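The Drukammont 66 is our favorite thing in the shop right now, and if you've ever lost an afternoon to a label printer you'll understand why!

It's a tabletop label printer for small food makers, the kind of people who jar honey or bottle hot sauce on a weekend and need labels that stay put in a cold fridge. It takes rolls up to 66 mm wide and prints straight from a laptop or a phone. Libor Havlíček tried it first on a run of plum jam at Slanina, and he came back with a box of jars and a very long list of things he liked.

## What we love about it

- **Loading a roll is easy.** Lift the lid, drop the roll on the spindle, pull the end through, close the lid. There's no tiny knob to fiddle with.
- **It copes with textured paper.** The cotton stock from Mostico (the creamy one with the soft edge) goes through without curling, and dark type comes out nice and crisp on it.
- **It remembers your designs.** Up to 908 layouts stay in memory, so your summer flavors are still there when July comes back around.
- **It's quiet enough for a kitchen.** You can print while someone naps in the next room.

## In the box

- Printer, power cord and USB cable
- One starter roll, plain white
- 5 cleaning cards
- Spare spindle for narrow rolls

The black ribbon is sold separately. One ribbon is good for 3,000 small jar labels, a bit less if you go for a solid background color (and they do look great, so budget for it).

## Setting up

Give it a flat surface with room behind for the paper to feed. Plug it in, hold the green button until it blinks, then add it from your phone's printer list. Print the test label before you load the good paper. If the text sits too high, nudge it down in the Drorkum app under Layout, one step at a time, and print again.
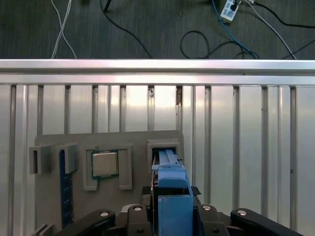
## Care and spares

Run a cleaning card through whenever you change the ribbon. Spindles, lids and print heads are all stocked as separate parts, and swapping the head takes one screwdriver and a few minutes. Older Drukammont spindles fit too, so hang on to yours if you're upgrading.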